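Bonley Community Forum > Clubs and Groups > Talking newspaper and local audio

Thread: What do you keep on the recording table?

vilja_h
Posted Tue 24 October, 19:14

We have moved the talking newspaper recordings into the upstairs room at Ambrose House and I'm trying to settle what should stay on the table and what should go in the cupboard. The table is bigger than the old one, so things get left on it. Last week I recorded the council notices and you can hear pages sliding and a click every few seconds all the way through.

What does everyone else allow on the table while recording?

raimo.s
Posted 19:40

The click will be the mouse. Someone scrolling through the script. I'd ban it during a take and print everything out. We do it that way at Hoseo and have done for years.

Large type, single sided, no staples.

Irja M
Posted 19:52

Printing isn't the answer for everybody. Our readers get their copy by email an hour before and half of them change it as they go. I would keep the mouse and put something soft under it. Paper makes far more noise than a mouse does if you have a nervous reader.

kalevi_k
Posted 20:05

Is the mic on a stand or are you passing it round? I couldn't tell from your post. If it's being handed about, the table matters less than people putting it down between items.

vilja_h
Posted 20:31

Passed round. We have one stand but the clip is cracked.

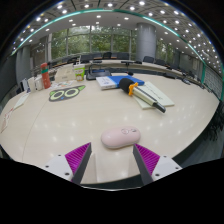
The table upstairs, with the mic lying on the notepad.

The pad is for running order and corrections. I'd like to keep that within reach of whoever is reading.

kalevi_k
Posted 20:44

I'd stop laying the mic across the pad. Whoever wants to write a correction has to move the mic first, and if it's live you'll get a thump. A folded tea towel at one end of the table works. Mic goes there, nothing else does.

The orange ring is worth having, it should stop it rolling.

raimo.s
Posted 20:58

Or buy a new clip. They cost next to nothing. Handling noise is worse than anything on the table and you won't cure it with a tea towel.

Irja M
Posted 21:10

Raimo, some of our readers can't sit square to a stand for 20 minutes. One of them leans back in her chair to see the page through her reading glasses and the stand can't follow her. Holding it suits her better.

raimo.s
Posted 21:16

Then get a boom arm. I still say a fixed mic gives you the same level from start to finish, and whoever does the editing will thank you.

thao_ngo
Posted 21:33

I do the editing for ours and I'd take a relaxed reader over an even level. Levels I can fix. Clicks in the middle of a word I can't.

On the mouse, the quiet Clinetti ones are decent but the wheel still makes a noise on a hard table. I put a piece of felt under mine. Also keep thick books off the table if you can, people lean on them and then shift about.

vilja_h
Posted 22:02

Thank you all. For the next session I'll try a towel for the mic, the pad on its own, and felt under the mouse. The books can go on the windowsill. I'll ask about money for a clip as well, but the budget is spent until March.

raimo.s
Posted 22:09

I've got two spare clips in a drawer. One may be the wrong width. I'll drop both in at the library desk on my way past.

vilja_h
Posted 22:15

Yes please, put my name on the envelope.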